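Tile and Countertop Care Technician, Residential Turnover
Cevstead Property Services, Drimden depot
Full time, permanent

Cevstead maintains 730 rental units across the Drimden area under management contracts. The turnover section prepares each unit between tenancies: inspection, cleaning, minor surface repair and sign-off. We are recruiting one technician to take charge of hard surfaces, meaning stone and composite countertops, wall and floor tile, grout, sealant joints and sinks.

The position reports to the turnover supervisor, Neelam Nautiyal, and is based at the Shukla Street depot. The start date is in May.

Scope of work

The technician attends units after the outgoing tenancy has been closed and before painting begins. Standard tasks are:

Inspection of all countertops, backsplashes and tiled areas, with defects entered on the surface record.
Removal of grease, soap film, limescale and adhesive residue.
Resealing of porous stone where the water-drop test shows absorption.
Removal and replacement of failed silicone at sinks, tubs and shower trays.
Grout raking and regrouting of areas up to one square yard. Larger areas go to a contractor.
Filling of chips in stone and composite edges with color-matched resin.

A normal load is four units per week. Kitchens take up most of the hours. Bathrooms are more uniform and the supply kit is the same from one to the next.

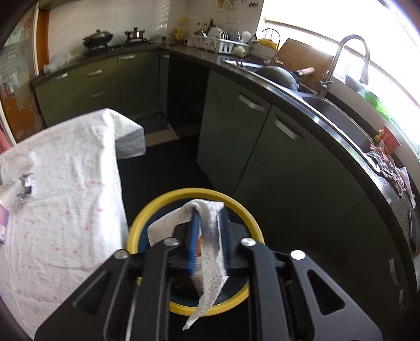
Countertop work accounts for the largest share of repeat visits, and applicants should expect to be tested on it. The two recurring faults are residue left by the wrong cleaner and sealer applied over a surface that was not dry. Dark stone is the less forgiving finish. On a black top like this one, which turns a corner above sage-green cabinets, sealer haze and wipe marks show up under side light, and the inside of the corner needs to be checked from both directions. Cabinet faces below a counter are masked before any sealer is opened. Acidic descalers are not used on natural stone under any circumstances, and the technician is expected to identify the material before selecting a product.

Records are kept in Jistuta, our work order system. Each entry states the surface, the product used, the dwell time and the result of the final check. Training on Jistuta is given in the first week. Entries are completed on site, before the keys are returned.

Requirements

Two years of paid work in tile setting, stone care, commercial cleaning or a related trade.
Ability to tell granite, marble, quartz composite and laminate apart by inspection.
Competence with a sealant gun, oscillating tool and grout saw.
Ability to read and follow safety data sheets.
Valid driver's license. A van is supplied for working hours only.
Ability to kneel for extended periods and lift 50 pounds.

Experience with resin chip repair is preferred. It can be taught to a candidate who meets the other requirements.

Hours and conditions

Working hours are 7:30 a.m. to 4 p.m., five days per week, with a half-hour unpaid lunch. Overtime is concentrated at the end of the month and is paid at time and a half. Some units are still furnished when work starts. Furniture may be moved within a room but is not taken out of the unit without the supervisor's approval.

The company provides gloves, knee pads, eye protection and respirator cartridges. Technicians who use their own hand tools receive an allowance of $400 per year. A retention payment of $1,000 is made on completion of the first twelve months. The hourly rate depends on experience and is stated in writing before the trade test.

Selection

Selected applicants will attend a short interview and a paid trade test at the depot. The test consists of replacing a silicone joint, identifying a set of surface samples and cleaning and sealing a stone panel. Allow three hours. Materials and tools are supplied.

To apply, send a resume and the names of two work references to the Cevstead office, marked for the attention of Neelam Nautiyal. State your earliest start date and any license restrictions. Cover letters are optional. Applications are reviewed in the order received, and the posting will be withdrawn once the position is filled.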